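Why Do Oranges Come in So Many Sizes?

Some oranges are so big you need two hands to hold them. Others fit in your palm. The small ones have names like mandarin, tangerine and clementine, and they all belong to a family of fruit called citrus. Lemons, limes and grapefruit are in the family too.

What is inside?

Every citrus fruit is built the same way. The outside is the peel. It is covered in tiny dots, and each dot is a little pocket of oil. Scratch the peel with your fingernail and you will smell it.

Under the colored part is a soft white layer called the pith. A big orange often has thick pith that holds on tight. A mandarin has very thin pith, so the peel comes away easily.

Inside that are the segments. Each one has a thin skin and is packed with tiny bags of juice. Kadri Hunt's class peeled 14 mandarins and found that the fruits did not all have the same number of segments. Try it with yours.

Where do they grow?

Citrus trees like warm places. They keep their leaves all year. The flowers are white and smell sweet, and the fruit grows where the flowers were. At the Furtado orchard there are 400 trees. Rosângela Pimentel works there, and she cuts each mandarin off with small clippers. If you pull one, the peel can tear near the stem, and torn fruit goes bad sooner.

Sorting fruit at home

You can sort fruit by color, by size or by how it feels. Put a tray on something flat and set the fruit down gently. Round fruit rolls, so a tray with raised edges works best. Keep leafy vegetables on a plate of their own.

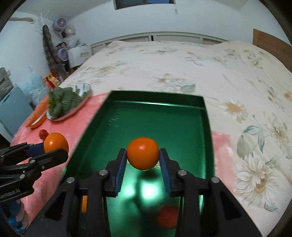

A small orange fruit held over a green tray. The leafy greens are on a silver plate.

How do you pick a good one?

Choose a mandarin that feels heavy for its size. That means it has plenty of juice. A few marks on the peel are fine. Soft, wet spots are a sign that mold may be starting.

Words to know

Citrus: the family of oranges, lemons and limes
Pith: the white layer under the peel
Segment: one of the pieces inside the fruit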